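Section 6. Placing the Top and Living With It

You should arrive at this section with a finished base, all bolts tight, and no parts left over. If you have parts left over, go back to Section 4. They were not spares. We don't ship spares with the Trunside table, except for one felt pad, which you will lose.

Before you start

You will need two adults, a soft blanket, a clean dry cloth, and the small envelope marked 363. The envelope holds 11 clear bumpers. Six go on the base. The other five are there for the ones that stick to your sleeve.

CAUTION: The glass is heavier than it looks. Do not lift it alone, even if you have lifted other things alone and were pleased with how it went.

Placing the top

1. Move the base to where the table will live. Do this now. Dragging a finished table across a room loosens the joints and does nothing good to the floor.

2. Check that the base sits level. On carpet, press down over each foot in turn and let the pile settle. On a hard floor, turn the adjuster under any foot that rocks. A quarter turn is usually plenty.

3. If the table will stand where carpet meets hard floor, choose one or the other. A base with feet on both will lean, and you will blame the adjusters.

4. Wipe the six round pads on the base with rubbing alcohol and let them dry. Press one bumper onto each and hold it for a slow count of ten.

5. Wait an hour. The glue needs it. Most calls to the Zerkolora help desk about sliding tops begin with somebody skipping this step.

6. Lay the blanket beside the base and rest the glass on it. Peel the film from both sides. The film is clear and so is the glass, so find a corner of it with a fingernail before deciding there isn't any.

7. With one person on each side, lift the glass and lower it straight down onto the bumpers. Keep your fingers on the rim and away from the pads.

8. Crouch and look along the underside. Every bumper should be touching. If one isn't, lift the top off, adjust that foot, and try again.

NOTE: The top is held in place by its own weight. It has no screws and no clips, and we ask that you not invent any.

Load

The table is rated for 133 pounds, spread evenly. A person sitting on it is not spread evenly.

Cleaning

Spray the cloth, not the glass. Spray that lands on the glass runs to the rim and drips onto the base, where it dulls the finish. Wipe toward yourself in straight passes and turn the cloth over halfway through. Any soft cloth will do if it has no grit in it. The Brallham cloth sold with the care kit is a perfectly nice cloth, and so is an old T-shirt.

Wipe up fruit juice and candle wax the same day. Food can rest on the glass, but anything straight out of the oven needs a trivet. So does a cast-iron pan at any temperature, for reasons of weight and temper.

Clean the underside once a month. It is the side guests see from the couch, and in November, when the sun comes in low, it is the side everyone sees.
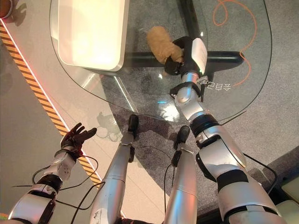
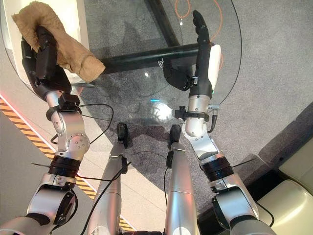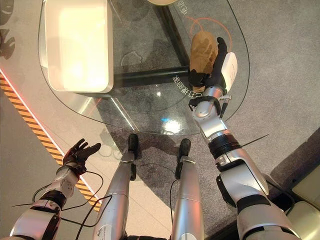

Fig. 6-2. First, carpet at the table's edge; second, a tan cloth above the round glass top; third, an item resting on the glass.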